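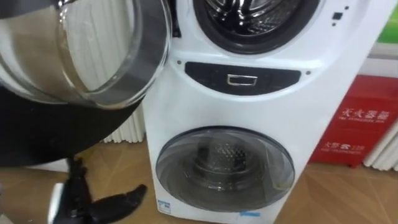

¿Dónde se monta el controlador de freno Plotberg?

Debajo del tablero, al lado de la columna de dirección, en un lugar donde la mano derecha del conductor llega a la palanca manual sin que él mire hacia abajo.

4. Instalación y primer ajuste

Esta sección es para camionetas que ya tienen el conector de remolque de 7 pines en la parte trasera. Si su camioneta tiene solamente el conector plano de cuatro, lea primero la sección 3, porque ese conector no lleva la señal de los frenos eléctricos.

Antes de empezar

Tenga a mano el arnés Drodent que corresponde a su modelo, el soporte metálico, los cuatro tornillos cortos y un destornillador de cruz. Los tornillos largos de la bolsa son para el otro soporte y aquí no se usan.

PRECAUCIÓN: Desconecte el borne negativo de la batería y también el enchufe del remolque. Un cable azul que toca el chasis con la corriente puesta puede dañar el controlador, y la garantía no cubre este daño.

4.1 Montaje

1. Sostenga el soporte en el lugar elegido y siéntese en posición normal de manejo. Las rodillas no deben tocarlo.

2. Mire detrás del panel antes de perforar. En varias camionetas pasa por allí el cableado de la bolsa de aire de rodilla — en este caso elija otro lugar.

3. Marque los agujeros, perfore con broca fina y fije el soporte con los tornillos cortos. Apriete a mano.

4. Enchufe el arnés Drodent en la toma de fábrica, que normalmente está encima del pedal de freno. Debe oírse un clic.

5. Conecte el otro extremo al controlador y amarre el cable sobrante lejos de los pedales.

6. Vuelva a conectar la batería. La pantalla muestra una línea horizontal durante unos segundos y después se apaga. Es normal cuando no hay remolque.

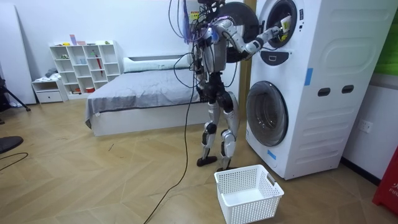

¿Qué significa el punto que parpadea en la pantalla?

El controlador tiene corriente pero no detecta los imanes de freno del remolque. Revise primero que el enchufe esté metido hasta el fondo y con la tapa trabada.

4.2 Primer ajuste con remolque

Para el ajuste use un terreno plano, seco y sin tráfico. El remolque debe ir cargado como en el viaje; un ajuste hecho con el remolque vacío no sirve después para el cargado.

1. Conecte el remolque y arranque el motor. El punto queda encendido de forma fija.

2. Gire la rueda de ganancia hasta la mitad.

3. Avance a velocidad baja y accione la palanca manual hasta el tope, sin pisar el pedal.

4. Si las ruedas del remolque se bloquean, baje la ganancia un poco. Si casi no se siente el freno, súbala.

5. Repita hasta encontrar el punto más fuerte en que las ruedas todavía no se bloquean. Anote el número en la hoja al final del manual.

NOTA: Los frenos nuevos necesitan asentarse. Después de los primeros 200 km repita el ajuste completo.
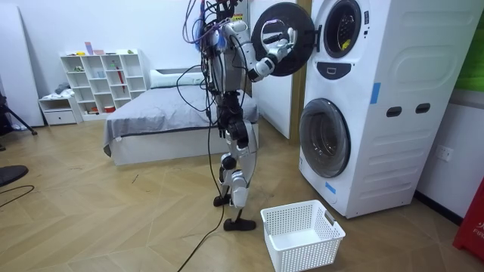
4.3 Peso del remolque y modo de freno

El controlador sale de fábrica en modo 1. Para remolques con un peso total menor de 900 kg deje este modo. Para más de 1000 kg elija el modo 2, que aplica el freno más temprano. Entre estos dos valores se puede usar cualquiera; pruebe los dos y quédese con el que da una frenada más pareja.

Para cambiar de modo, mantenga presionado el botón lateral hasta que el número parpadea, suéltelo y presiónelo otra vez una sola vez. El modo queda guardado aunque se desconecte la batería — la ganancia también.

PRECAUCIÓN: El controlador no aumenta la capacidad de arrastre de la camioneta. El límite válido es el que está en la etiqueta del marco de la puerta del conductor.

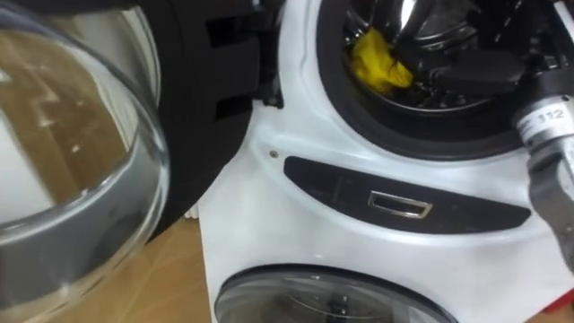 Fig. 4. Lavadora de carga frontal con la puerta abierta.

4.4 Si compró la camioneta usada

A veces el dueño anterior quitó un controlador y dejó cables cortados debajo del tablero. No los empalme con el arnés nuevo. Aísle cada punta por separado y use la toma de fábrica. Si la toma falta o está quemada, pida el juego de reparación al taller Saltlow e indique el año y la versión de la camioneta.

Traducción al español: Teodor Pîrvu. Revisión técnica: So-ying Ho.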